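Order errors in the sandwich task

May 8, 2019

I finished scoring the Anville runs this week. The question was whether a policy trained on whole demonstrations keeps to the stacking order, or whether it just grabs whatever is easiest to reach. The sandwich is toy food and goes together on a pink plate, with the ingredients standing in a clear tray to the right of it.

I recorded 34 demonstrations and trained 2 versions. The first, Bondari, sees only the current camera view. The second, Mathebula, also gets a short history of what has already been placed. Each was run 16 times from the same starting layout.

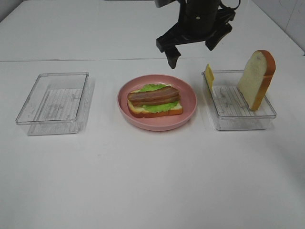 What went wrong

Bondari's failures were nearly all at the same point, after the lettuce. It would reach for the top slice of bread too early and then carry on as if the sandwich was done. Mathebula did this in 3 runs. I had expected more dropped pieces than wrong ones, and got the opposite.

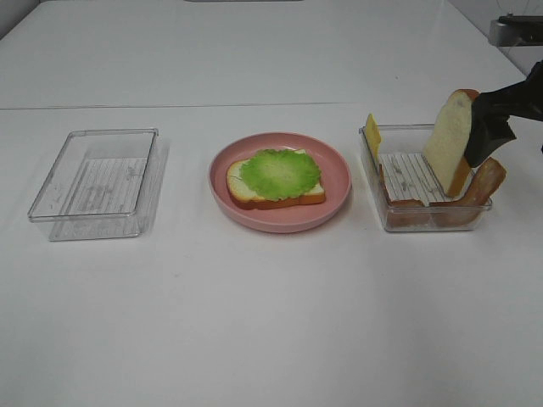

My scoring had to change because of this. At first I marked a run as failed only when a piece landed on the plate out of order, and that hid how early the choice gets made. With only bread and lettuce on the plate and the cheese and bacon still in the tray, a gripper closed on the second slice of bread now counts as an order error, whether or not the slice goes down next. I went back and rescored everything with that rule. It made both versions look worse, Bondari by more.

The Drarkarier code already logs each grasp, so the new score needed no extra labeling. Next I want to shuffle the tray between runs - so far every piece has started in the same spot, and I can't rule out that Mathebula learned positions. That will probably wait until August.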